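Skostulora Shared Workshop, Allville
Two-Arm Cable Sorting Build: Interim Progress Report
Submitted to the Giltari Community Technology Fund

Prepared by Kwok-wai Hung, project lead

1. Purpose of this report

This report covers the second stage of the cable sorting build supported by the Fund. It describes the work completed, the present condition of the equipment, spending to date, and the tasks that remain before the closing report in December. The first stage, which covered purchase of the arms and assembly of the base, was reported separately and is not repeated.

2. Background

The workshop receives a steady supply of donated electronics. Much of the useful material in these donations is wire, and it reaches us knotted. Members currently spend the first part of most repair evenings separating it by hand. The project was approved on the basis that a pair of small arms, working over a shared surface, could pull single cables from a pile and place them in baskets by type.

3. Work completed in this period

3.1 Enclosure and work surface

The enclosure has been closed in with patterned wall panels, and the floor has been laid with white tile. The tile replaces the painted board used in the first stage, which had become scratched and was difficult to keep clean. The grout lines have also been useful during setup, as operators can refer to a grid position when returning a basket to its place.

Three perforated baskets are now used along the back wall. The teal one receives mixed short wire, the large white one receives single heavy cables, and the smaller white one receives thin yellow stock. The baskets were purchased from Fung, a household goods store near the workshop, and may be replaced at low cost if damaged.

3.2 Mounting of the arms

Both arms are fixed to one aluminum rail along the near side of the surface, each on its own black plate. In the first stage the arms were clamped to separate benches, and the distance between them changed whenever a bench was moved. The calibration routine had to be repeated at the start of each session. With both arms on one rail, calibration is now carried out once a month and after any work on the plates.

The supply lines for each arm have been routed through purple tubing, with enough slack at the elbow for full reach.
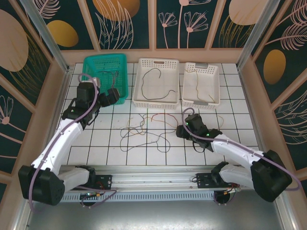 The control boards remain accessible from the front. The project team considered a sealed cover and decided against it for the present stage, as connectors are still being changed frequently. A cover is included in the remaining work.

3.3 Sorting trials

Trials were run using loose cable of mixed length and color placed in the middle of the surface. A total of 400 picks were attempted during the period. Of these, 13 ended with the arm stopping under its force limit, in most cases when the selected cable was still caught under another. No damage to either arm was recorded.

The main difficulty concerns thin wire. The grippers close reliably on heavier cable but may miss a thin strand lying flat on the tile. Two changes are being tested: a slower approach in the last part of the movement, and a softer fingertip pad. Results so far favor the slower approach, although it lengthens each pick. A decision on the pads has been deferred until more trials are complete.

A second difficulty concerns placement. Long cables released too early tend to hang over the rim of the basket and must be put right by an operator. The release point has been moved lower and further toward the back wall.

3.4 Member training

Training sessions have been held in the evening, beginning at 6:30 p.m. Members who complete a session may operate the arms with a second trained person present. The written operating procedure has been revised twice following comments from members, chiefly to make the restart steps clearer.
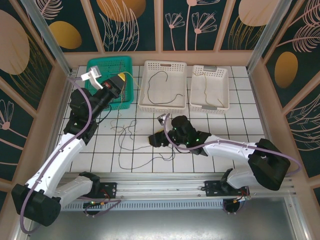
4. Expenditure

Spending in this period came to around $900, against the amount approved for the stage. The largest items were the rail, the tile and the replacement connectors. A further $100 has been set aside for fingertip pads. No transfer between budget lines is requested. Receipts are held at the workshop and will be supplied with the closing report.

5. Remaining work

Complete the comparison of fingertip pads and select one type for both arms.

Fit the front cover over the control boards once the connectors are settled.

Extend the trials to flat ribbon cable, which has not yet been attempted.

Publish the build notes and parts list so that other workshops may use them.

6. Matters for the Fund's attention

The project team asks the Fund to note that ribbon cable trials depend on donated stock, and that the supply is at present limited. Should suitable material not be received by the end of November, the team proposes to report on round cable only and to complete the ribbon work at the workshop's own expense.

Questions on this report may be directed to Kwok-wai Hung at the Allville workshop.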